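Clothing swap fills the old ferry hall in Sarkutport
October 2018
By the Neighborhood Desk
Last updated: October 2018 edition, evening

I dropped by the ferry hall on Moller Street for the fall clothing swap, and wow, people brought a lot of denim! The final tally was 3408 pieces, up from 2000 last time, and 1036 of those were jeans.

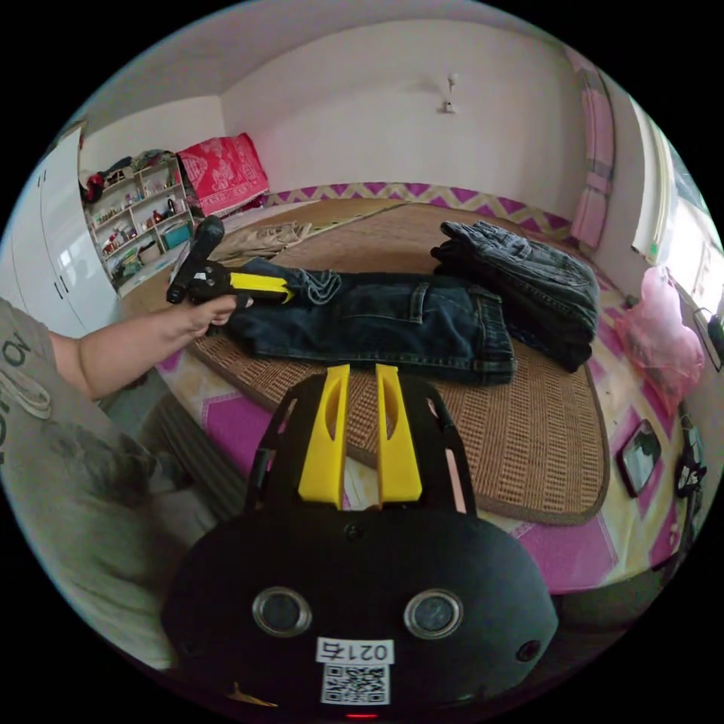 The rules are pretty relaxed. You bring clean clothes, folded please, and you can take home up to 40 pieces (I managed seven and felt greedy). Zippers have to work. Frayed hems are fine, and the younger crowd went for those first anyway.

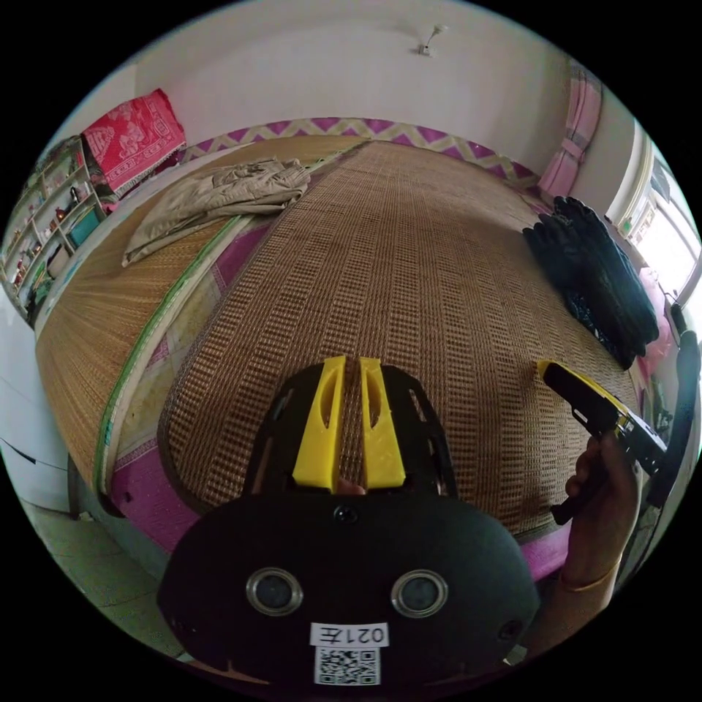
Most of the sorting gets done at home in the days before, and the swap's flyer has a few tips for that. Pick one big flat spot and do everything there, it says, one kind of clothing at a time. A bed with a woven mat over it does the job nicely, and you get plenty of room to lay out a pair of jeans full length. Check the pockets while you're at it. Last year's swap turned up bus tickets, a house key and somebody's shopping list!

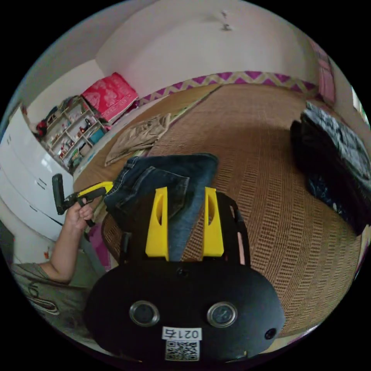

Anything left over goes by van to the Emar thrift store, which is short on kids' sizes and heavy winter stuff right now. The Sæther sewing room is taking the pairs that are too worn to wear and cutting them up for patches and tote bags. I've already asked for a bag.

The next swap is in January, same hall, doors at ten. Coats are the theme, but they'll take jeans too.

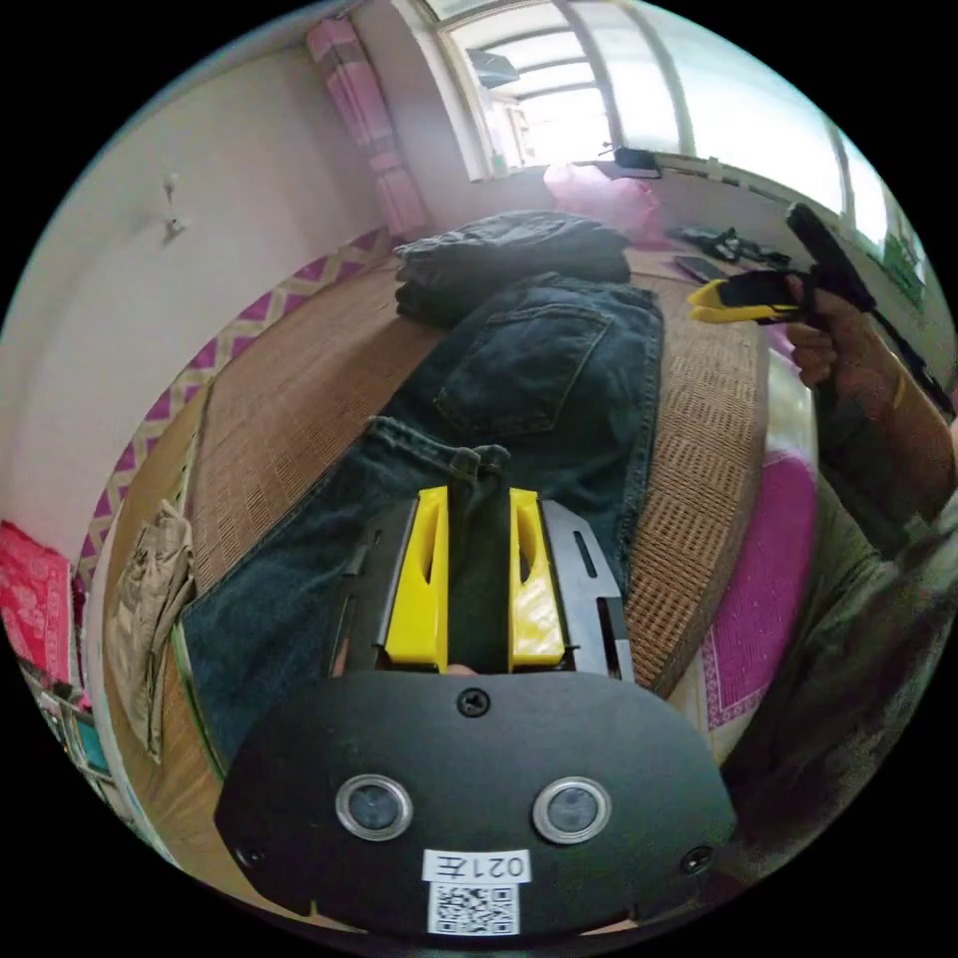 Dark blue jeans laid out on a straw mat, with a folded stack farther up the bed.

14 shares | 6 comments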